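Product Review: Skernent Colored Folding Paper, Mixed Pack
Reviewed for the Erkbridge Learning Materials Service by Bushra Niazi

The Skernent mixed pack is sold to schools and community centers as a general-purpose paper for folding and light craft work. It contains 614 sheets, and the case price assumes an annual order. The Service evaluated the pack in December against the Mavau paper now held in stock.

Sheets were assessed for cutting accuracy, color consistency and behavior under repeated folding. Of the 94 sheets measured, all were square to a standard acceptable for classroom use. Color was even on both faces, and no transfer to hands or work surfaces was recorded. 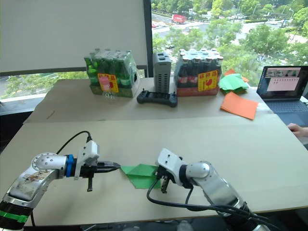
Folding performance is the principal strength of the product. The paper accepts a firm crease with light pressure and can be opened and refolded along the same line several times before the fibers begin to whiten. Irregular shapes remain readable, as with the green sheet held over the table, where the creases show plainly. The orange is a useful companion color, and instructors may wish to assign one color to each stage of a model. Thicker models are less successful: beyond five layers the paper resists and corners tend to drift.

Packaging is the weakest element. The outer sleeve tears on opening and cannot be resealed, and loose sheets curl at the edges if left on an open shelf. Shirley Thibodeau of the Service's storage section recommends moving the contents to a flat lidded box on receipt.

The pack is approved for general purchase. It is not recommended for advanced modular work, for which the heavier Mavau sheet should be retained. Requests for sample sheets may be addressed to Khurram Arain.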